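How I Record Cloth-Picking Demos at Home

I've been collecting laundry demos with a hand-held gripper since September, and after 622 takes I finally have a routine I'm willing to write down! It should work for you too if you're feeding a policy that learns from human demonstrations. My own runs live in a little project called Skestivex, but nothing here depends on it.

What you need: the gripper, a charged battery, a memory card with space on it, a pile of clothes or cloths, and a room you haven't tidied too much. (Really. My first batch was all shot over a bare table, and the policy fell apart the moment it met a bedspread.)

Step 1. Calibrate before you touch any cloth

Open and close the fingers all the way, 2 times, slowly. Do this at the start of every session, even if you only stopped for lunch. I skipped it once and had to throw out 200 takes, which still stings.

Step 2. Pick one item and one start pose

Drop the item from waist height and leave it how it lands. No smoothing it out! If you arrange it nicely every time, that's the only starting point your model will ever see.

Step 3. Grab, lift, pause

Come in from above, close on a fold, and lift until the cloth hangs clear. Squeeze enough to bunch it up between the fingers, then hold still for a slow breath. Moving between poses will smear the background a bit, and I keep those takes as long as the fingers and the grip point are sharp. With a teal-green cloth like mine against a white blanket, it's easy to check the grip when you scrub through later.

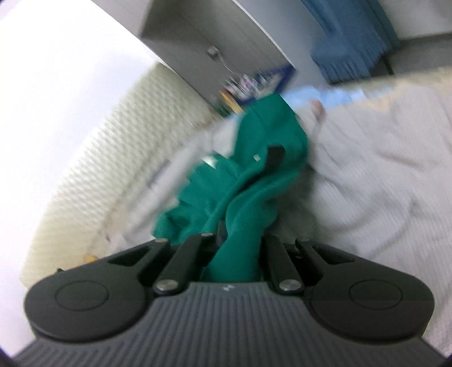 Step 4. Put it down and let go

Lower the cloth, open the fingers fully, and back away before you stop recording. I kept hitting stop too early, so my model learned to hover over the bed clutching a shirt forever.

Step 5. Change something every 8 takes

New item, new side of the bed, curtain open or closed, lamp on or off. I keep a sticky note with the next change written on it so I don't have to think.

Step 6. Label the same evening

Dropped, double grab, good, unsure. Four labels is plenty for me, and "unsure" gets a second look in the morning with coffee.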